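작업 노트, 5월, 오전
사진 복원 작업실 / 트레터 앨범 건

어제 저녁에 스캐너 예열을 걸어 놓고 퇴근한 줄 알았는데 아침에 와 보니 꺼져 있어서, 커피 한 잔 내려 마시며 기다리는 동안 이 노트부터 쓴다. 지난번 노트를 너무 짧게 적어 두는 바람에 내가 쓴 글을 내가 못 알아보는 일이 있었으니 이번에는 좀 길어져도 다들 이해해 주시길!

트레터 앨범은 전부 271장이다. 대부분 흑백 인화지이고 뒤쪽 몇 쪽만 색이 바랜 컬러 사진인데, 앨범 대지에 풀로 붙어 있던 것들이라 뒷면이 울퉁불퉁하다. 유리판에 그냥 올리면 가운데가 살짝 떠서 초점이 흐려진다. 무거운 책으로 눌러 볼까 하다가 겁이 나서 그만두고, 가장자리만 얇은 아크릴 자로 눌러 가며 스캔했다. 느리지만 결과는 이쪽이 훨씬 곱다.

지금까지 스캔을 마친 것이 152장. 생각보다 많이 왔다. 해상도는 앞부분을 1000dpi로 받았는데, 파일이 무거워서 프로그램이 자꾸 숨을 헐떡인다. 그래도 나중에 크게 뽑고 싶다고 하실지도 모르니 원본은 이대로 두고, 손질용 사본만 절반으로 줄여서 쓰기로 했다. 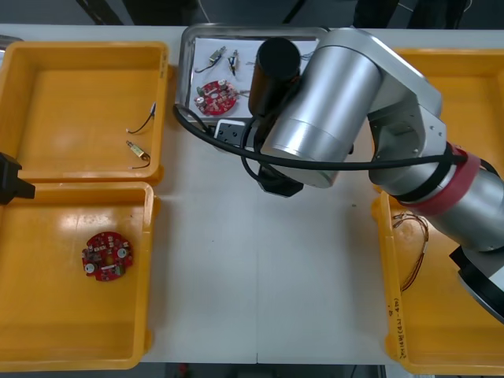 먼지 제거 이야기를 좀 해야겠다. 그라므스카 플러그인(Gramska)을 새로 깔고 기본값으로 돌려 봤더니 배경 하늘은 참 말끔해지는데, 할머니 저고리의 잔무늬까지 먼지로 알고 싹 지워 버린다. 처음에는 그것도 모르고 좋다고 저장까지 했다가 나중에 원본이랑 나란히 놓고서야 알았다. 강도를 30까지 내리니까 무늬는 살아남고, 대신 큰 얼룩이 그대로 남는다. 큰 얼룩은 복구 브러시로 하나씩 잡는 게 결국 마음이 편하다. 얼굴 위를 지나가는 긁힘은 플러그인을 아예 쓰지 말 것. 눈가 주름이 사라지면 딴사람이 된다.

브러시는 꼭 빈 레이어에 칠하고 '모든 레이어 샘플링'을 켜 두자. 나도 알면서 두 번이나 원본 레이어에 대고 칠했다. 레이어 이름은 먼지, 긁힘, 접힘, 톤 순서로 맞춰 주시면 다음 사람이 이어받기 편하다.

점심 먹고 이어서 씀.

접힌 자국이 제일 고약하다. 결혼식 단체 사진 한 장은 한가운데가 세로로 접혀서 유화제가 떨어져 나갔고, 하필 그 선이 신랑 옆에 선 분의 코를 지난다. 반대쪽 콧방울을 복사해 뒤집어 붙여 봤는데 빛의 방향이 안 맞아서 영 어색하다. 같은 날 찍은 다른 사진에 그분이 또 계시길래 거기서 조금 빌려 왔더니 한결 자연스럽다. 입자감이 서로 달라서 마지막에 노이즈를 아주 살짝 얹었다. 이 부분은 고객께 보내기 전에 누가 한 번 더 봐 주시면 좋겠다. 오래 들여다보면 눈이 익어서 이상한 데도 안 이상해 보인다.

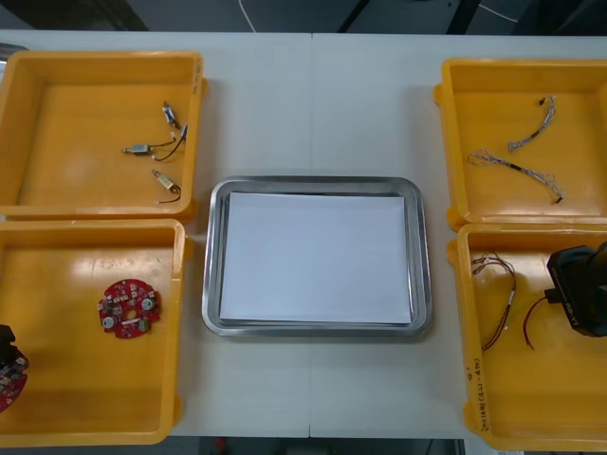 컬러 쪽은 전체가 붉게 돌아 있다. 자동 색상 보정은 벽지를 초록으로 만들어 버려서 바로 취소. 채널별로 레벨을 잡아서 청색 채널 끝을 조금 당기고, 곡선으로 중간 톤의 붉은 기를 뺐다. 흰 식탁보를 기준으로 삼으니 피부색도 따라왔는데, 너무 깨끗하게 맞추면 요즘 사진처럼 보여서 오히려 서운한 느낌이다. 따뜻한 기운을 조금 남겨 두었다. 이건 취향이니 다른 의견 있으면 옆에 적어 주세요.

시험 인화는 히라노 반광택지(Hirano)와 플레디츠 무광지(Pleditz) 두 가지로 뽑았다. 히라노가 검은색이 깊고, 플레디츠는 어두운 곳이 약간 뜨지만 손에 들었을 때의 느낌이 옛 인화지와 더 비슷하다. 나는 플레디츠 쪽으로 마음이 기우는데 창가에서 볼 때랑 형광등 아래에서 볼 때가 또 달라서, 내일 아침 햇빛에 다시 보고 정하려고 한다. 두 장 다 건조대 위칸에 있으니 손가락으로 만지지 말아 주시길.
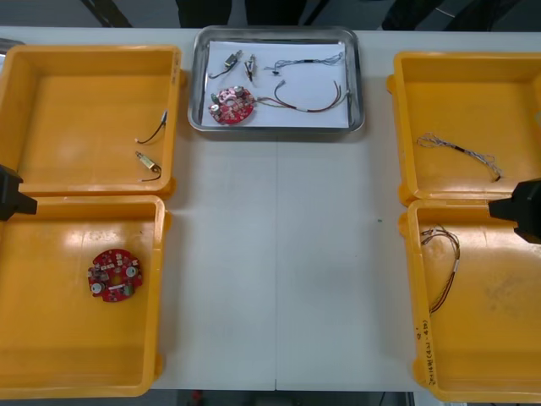

백업은 외장 드라이브 두 곳에 넣었다. 하나는 서랍, 하나는 내가 집에 가져간다. 파일 이름은 앨범 쪽수와 그 쪽에서의 순서로 붙였고, 뒷면에 글씨가 있는 사진은 이름 끝에 '뒤'를 붙여 뒷면도 따로 스캔했다. 연필 글씨가 흐려서 잘 안 읽히는 것은 대비를 올린 사본을 같은 폴더에 넣어 두었다.

남은 일:
나머지 사진 스캔, 유리판 먼저 닦을 것
단체 사진 코 부분 재확인
컬러 사진 톤을 한 벌로 맞추기
플레디츠 용지 남은 양 보고 필요하면 주문
스캐너 예열 타이머 설정 다시 보기

오후 여섯 시, 스캐너 끄고 퇴근.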